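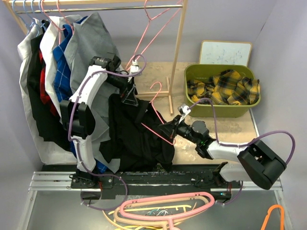
10 Jul 2007

I have never trusted advice about closets. Most of it comes from people selling closet parts, and the rest comes from people who own nine things, all beige. So when Ailbhe Moriarty lent me her copy of the Hudec wardrobe booklet in April and told me it would change my mornings, I said thank you and put it under the phone book.

Well, I read it. The big idea is color coding your hangers. Blue for one kind of clothes, pink for another, and you keep to it forever. I'd like to meet whoever keeps to it forever. I have light blue hangers and pink ones because those were the colors the store had, and what goes on them is whatever I happen to be holding. White shirt, black thing, white shirt, blue check, gray. I can find the blue check fine. It's blue.

The booklet also says an empty hanger should come straight off the rod, so that you "see your true capacity." My true capacity is a wooden rack with one metal rod. I leave the empties where they are.

Then there's the claim that a person can gain 11 inches of rod by switching to slim hangers. I don't believe it. A thick shirt is still a thick shirt, and it will push up against its neighbor no matter what you hang it on. If I had 1,000 silk blouses, maybe.

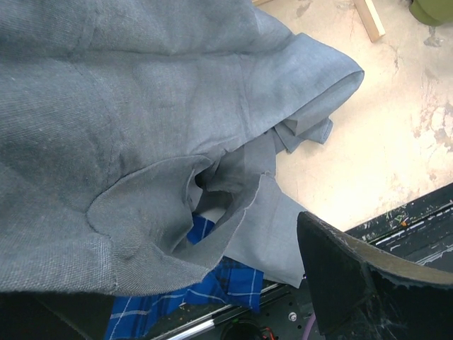
What the booklet hardly touches is the heap, and the heap is where my trouble starts. Heavy gray cloth goes down first or last, it makes no difference, it always ends up rolled over on itself with the lighter stuff squashed underneath and a bit of plaid sticking out. Hudec gives the heap 2 sentences and tells me to "process it daily." Into what?

I did try the Udorik folding method for a while, the one where everything gets turned into a small upright packet. Thin shirts were okay. Anything with a coarse weave sprang open again before I'd finished the next one, and the creases it left were worse than the ones from the heap. Ailbhe says I wasn't pressing the air out. I pressed plenty.

My own system, if you want to call it that: collars get hung, heavy cloth gets folded once and laid flat, and I shake things out before I put them anywhere. I may buy a second rod. I am not buying the booklet's companion volume.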